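**Can any of them put the shopping away yet?**

**mossgate_rob** (original post)

My mum is convinced she'll have a robot doing her kitchen by the time her knees go, and I said I'd ask people who follow this stuff properly. I don't mean the vacuum discs, she's had one for years and it's fine apart from rugs. I mean hands. Bag comes in from the shop, things go where they live, table gets cleared, cup ends up by the sink. Is anyone near that at a price a normal house could swallow, or is it still all showreel?

---

**Andor Bodnár**

Depends what you call near! I've been fiddling with two-armed setups on and off since last January and the picking up bit has come on massively. Ask for a cup off a mat and you'll mostly get a cup off a mat. Ask for the same cup with the lamp moved and the bowl in front of it and you're back to holding your breath.

The table is the easy room in the house, is how I think of it. Flat, waist height, good light. And even then look at the sort of stuff that ends up on one:

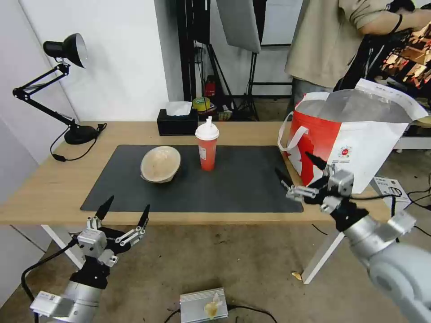 ### Re: the bag is the hard bit

**tinsnips**

Andor, I'd leave the bowl and the cup out of it, those are solved enough for me. It's the shopping bag I'd want to see. One of those big insulated ones has floppy sides, a strap that hangs wherever it fancies and a shiny lining that I bet plays merry hell with depth cameras. You and I just shove a hand in and feel about. Two pointy fingertips can't feel about, or not the ones I've used.

Tissues as well. Pulling one out of the box without the box coming too is a two-handed job and I've seen people fail at it.

**Andor Bodnár**

Fair on the bag. I'd argue with you on tissues - hold the box with one arm, pinch with the other, pull slowly. I've had 8 out of 10 on a good afternoon. On a bad afternoon I had a box on the floor and a lot of tissues.

**mossgate_rob**

8 out of 10 is worse than my nephew and he's four.

**kettle_on**

But your nephew goes home at teatime. I honestly don't mind if it drops one in five as long as it picks it up again and carries on while I'm out. Speed doesn't bother me at all, my dishwasher takes hours and I love it dearly.

**Wagner Rezende**

I'm going to be the grumpy one. I look after packing at Clirby, we do small gift boxes, and we had a pair of Skedby arms on trial on one bench. The sales chap had them loading 100 boxes in a row with no trouble, and fair play, they did it. Then we changed the tissue paper for a thinner one and that was that until somebody came out and sorted it. A temp would have muttered something and got on with it.

So for shop-floor work my answer is yes, if the job stays still. Houses don't stay still. My kitchen table has a different heap on it every evening (phone leads, mostly, and post).

**tinsnips**

Leads! Yes. Anything with a flex on it. Move the lamp and the cable comes along and sweeps something off behind you. I'd put cables above bags now I think of it.

**Andor Bodnár**

Wagner, was the Skedby trial the older software? The newer lot learn from people steering the arms by hand, and the way they cope with swaps is a good deal better. I did some 300 runs of a clear-the-table job over the winter and changed the cup halfway through without telling it anything. It dipped for a bit but it didn't fall over.

**Wagner Rezende**

Older, I think, yes. I'd have them back for another go if they paid for it. But 300 runs for one table, Andor. How many has Rob's mum got in her?

**Andor Bodnár**

She wouldn't be doing them, that's the idea, they come already trained. Whether they come trained on *her* cupboards is another matter and I'll give you that one.

**kettle_on**

Has anybody tried the Pornix with the single arm? It's the only one I've seen that I could squeeze next to the fridge.

**tinsnips**

Had a play with one at a mate's. Lovely and quiet, can't lift a full kettle. It folds tea towels if you lay them out flat first, by which point you've more or less folded them.

**mossgate_rob**

Right, I'm telling Mum to look after her knees. Andor, if you do have another go at the table would you try it with a proper bag of shopping and post how it went? Tins at the bottom, eggs on top.

**Andor Bodnár**

I'll do tins. You're buying the eggs.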